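Why Do Clothes Get Wrinkles?

Take a shirt out of the laundry basket after it has been there all weekend. It is probably covered in lines and bumps. Those are wrinkles, and they have to do with what cloth is made of.

What is cloth made of?

Most cloth is made of threads, and each thread is made of many thin hairs called fibers. Cotton fibers come from a plant. Wool comes from sheep. Polyester is made in a factory.

If you could zoom in on a cotton fiber, you would find long chains inside it. The chains hold on to each other with weak links. Water and heat let the links go. When the cloth dries and cools, the links join up again in whatever shape the cloth is in at that moment. If it is in a ball, it keeps the shape of a ball.

Wool is springy, so it wrinkles less than cotton. Linen wrinkles the most easily of the common fabrics.

How do you fold pants?

Use a big flat place. A made bed works well.

Hold the pants up by the waist and let them hang. Give them 2 good shakes. Lay them down and put one leg on top of the other. Smooth them with your hand from the top to the bottom. Then fold them in half, and in half again.

Check for anything stuck to them first. Socks and small things often get caught up with bigger clothes in the wash.
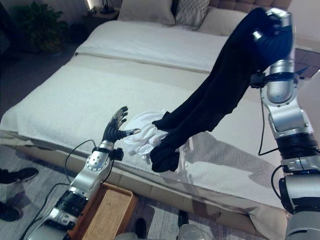

Dark blue clothing held up over a bed with white covers. Cloth hangs in folds when it is lifted from one end.

Why does hanging help?

Gravity pulls down on every part of the cloth. If the cloth is a little damp, the pull helps straighten it as it dries. This is why shirts are often put on hangers right after washing.

Try it at home

You need two cotton handkerchiefs and some water. Wet them both and squeeze them out. Roll one into a tight ball and hang the other one up. Wait until both are dry. The one in the ball may take a few days, so if you start on Friday, don't open it the next morning. Draw what each one looks like.

Words to know

Fiber: a very thin strand that thread is made from.
Crease: a line made by folding or pressing.
Damp: a little bit wet.

Written by Anas Zerouali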